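Speaker notes: Getting Your Shared Inbox Under Control
Arsen Kobzar, Drorndale small business meetup, December

Opening (keep it short, people still have coffee)

Hi everybody, I'm Arsen, I run the office at Telto, and last winter I had 2,255 unread messages in one shared inbox. Wait for the groan. Ask who has more than 1,000. If a hand goes up, ask what business they're in and be nice about it!

Tell the Sukprasert order story. A customer wrote to us, three of us opened the email, and each of us figured another one had it. She wrote again. Same thing. Then she called, and I'm the one who picked up the phone. (Pause here. Don't rush into the next bit like I did in the practice run.) 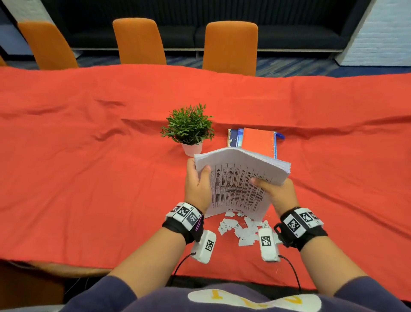

So after that call I sat down and read old mail for a whole afternoon. Of those 2,255 messages, 2,040 needed no answer at all. Newsletters, receipts, shipping notices, people saying "thanks!" to other people. The real work was in there too, way down under all that.

What we tried first

Color labels. We had so many colors that two of them were both kind of teal. Then we tried forwarding everything to the right person, and that just made two copies of every problem. Skip the part about the spreadsheet if I'm past ten minutes.

What we do now: one person owns the inbox each morning until 11. She doesn't answer everything, she puts a name on everything. If your name's on it, it's yours, even if all you do is write back "got it, give me till tomorrow." I love that little message. Customers love it too, or at least they quit calling me.
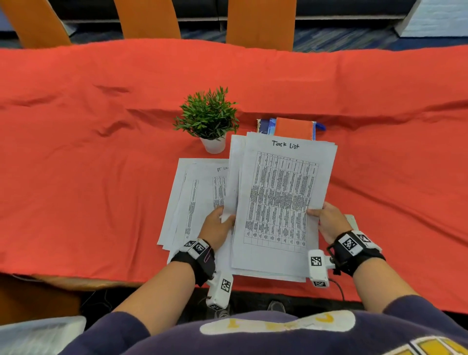

The unsubscribe hour

This is the fun part, so slow down. We got pizza and spent an hour unsubscribing from stuff. Mention the boat supply newsletter (we don't have a boat). Mention that Zokholm, our packaging supplier, was happy to send one weekly notice in place of a daily one. All I did was ask.

Somebody will bring up auto filters. Yes, use them, but check the filtered folder once a week. Ours ate an invoice and I had to write a pretty embarrassing apology. 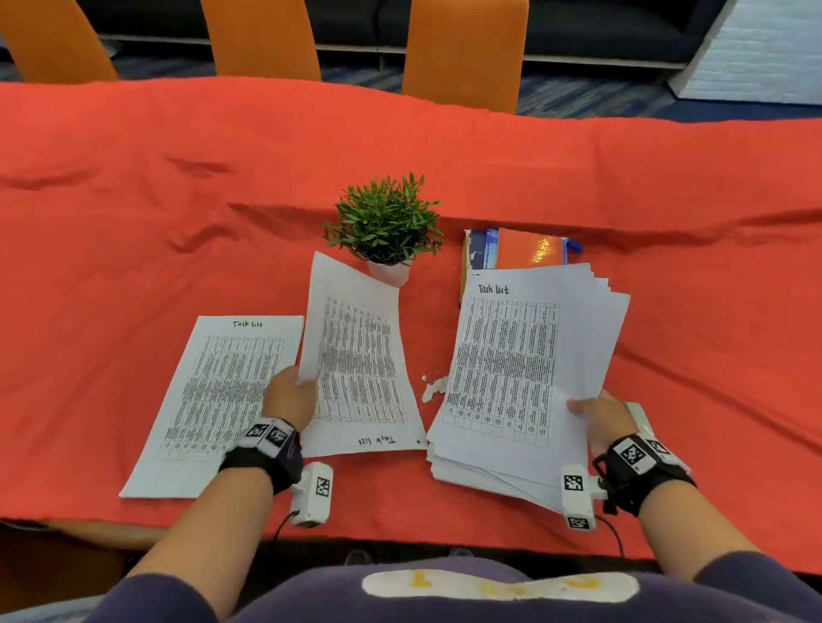
Okay, and vacations. Put the backup person's name in your away message, and please tell that person first! I got this wrong in the summer and my coworker still brings it up.

Ask for questions. If it's quiet, ask how people handle mail that comes in after 5 p.m., because I still don't have a good answer and I'd like to steal one.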